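Best way to clean up fine litter and dust on striped carpet around a step-on bin?

Asked in Cleaning & Floors
Asked September 5, 2018

I look after a small office suite in Clornonton. It has 173 square feet of carpet in the back room, the low, tight kind with streaks in a few different grays. There is a yellow pedal bin in the corner by the partition, and the carpet near it always looks worse than the rest of the room. Coffee grounds, paper bits from the hole punch, pencil shavings. People open the lid, drop things in from too high, and half of it goes on the floor.

I don't want to haul the vacuum out every time. It lives in a closet on another floor and I have to sign for it. I have tried a regular broom and a dustpan. The broom mostly pushes the grounds down into the carpet, and the corner where the two walls meet is hard to get a broom into. There is black baseboard on both sides and dust builds up along the top of it.

Things I want to know:

Is there a better hand tool for this than a broom?
Should I move the bin out of the corner or leave it there?
How often does this kind of carpet need a real cleaning if I stay on top of the small stuff?

Pictures of the corner and some of what is in the room.

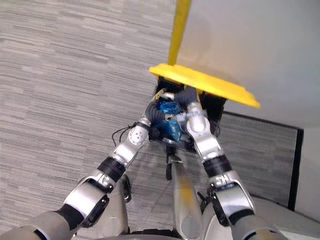
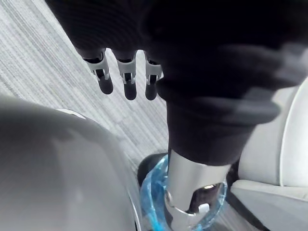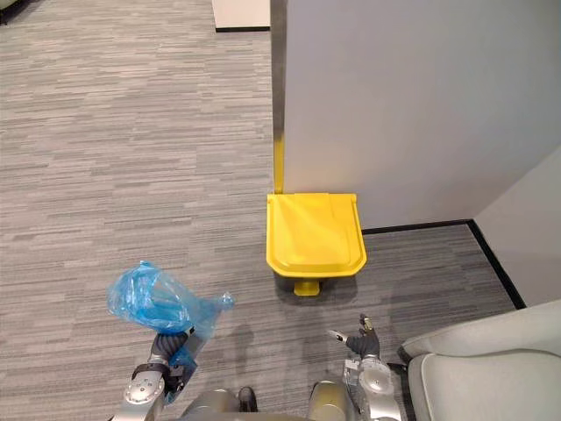 The carpet is glued down as far as I know. I asked the building office and they said it went in last April, but they did not have the name of the maker. My budget is small. I can spend 90 dollars on this without asking anyone, and I would like to spend less.

I should add that I can't put down a rug. The lease says no loose floor coverings near the doorway and the corner counts as near the doorway.

3 answers

Answer 1 (accepted)

I cleaned offices for a long time, mostly glued-down carpet like yours.

Get a rubber broom. The kind with short rubber bristles, not the soft one for hard floors. Pull it toward you in short strokes. A regular broom flicks the grounds down between the loops and a rubber one drags them up. Do the corner first and work out into the room, so you are not pushing anything back against the baseboard.

If you can only buy one other thing, buy a manual carpet sweeper, the push kind with no cord. Ours was a Navum and it picked up hole punch dots and shavings without any trouble. It was not good on wet coffee grounds. Let those dry, then sweep. If you rub them while they are wet you will have a brown spot.

For the top of the baseboard, use a dry paint brush, 2 inches wide. Brush the dust down onto the carpet and then sweep it up. Don't use a wet rag on it while the dust is thick, you get a gray paste that sticks in the gap.

About the bin. I would pull it out from the wall by a hand's width or so. When a bin is pushed in tight, anything that misses at the back goes down behind it and stays there. Make sure the lid can open all the way without hitting the partition. Slide it out once a week and do the floor under it. Also check the underside of the pedal, because grit collects there and gets pressed into the carpet when people step on it.

For real cleaning, vacuum twice a week and have it hot water extracted once a year. In a busy office, twice a year. Streaked carpet hides dirt, so go by the calendar and not by how it looks.

Comments on Answer 1

Does the rubber broom shed? I bought a cheap one and it left little crumbs everywhere.

The cheap ones do for the first few uses. Rinse it and let it dry before you start.

I ordered the rubber broom and will see about the sweeper. Pulled the bin out last night and there was a lot behind it. Thanks.

Answer 2

just vacuum it. a cordless hand vac is not that much and you can keep it in a desk drawer. sweeping carpet is a waste of time

Comments on Answer 2

A hand vac under 90 dollars is usually pretty weak on low loop carpet. Fine for crumbs on top.

mine works ok

Answer 3
Posted by Demetrio Campos

I agree with most of the first answer but I would do the bin differently.

We had the same problem at the Nair office in Stirnwood. What fixed most of it was changing the liner sooner. When a bag gets up near the lid, whatever people drop on it rolls off and out the front. We changed it at three quarters full and the mess on the carpet went way down. It costs a few more bags. A box of 200 lasts us a long time.

We also stopped putting coffee grounds in that bin at all. They go in the kitchen trash. Same with the hole punch. Someone empties it straight into the bag with the lid held up by hand, not with the foot pedal, so the lid doesn't drop in the middle of it.

If you already have a coffee stain, blot with cold water and a white cloth, then a very small amount of dish soap in water, then plain water again. Press a dry towel on it for a few minutes. Don't scrub. Try it first in a spot that doesn't show, because some gray dyes will lighten.

One more thing on the extraction cleaning. Ask the building if it is in your lease. Ours was and we had been paying for it ourselves.

Comments on Answer 3

I will check the lease, I only read the part about the floor coverings.

It was under maintenance in ours, near the back.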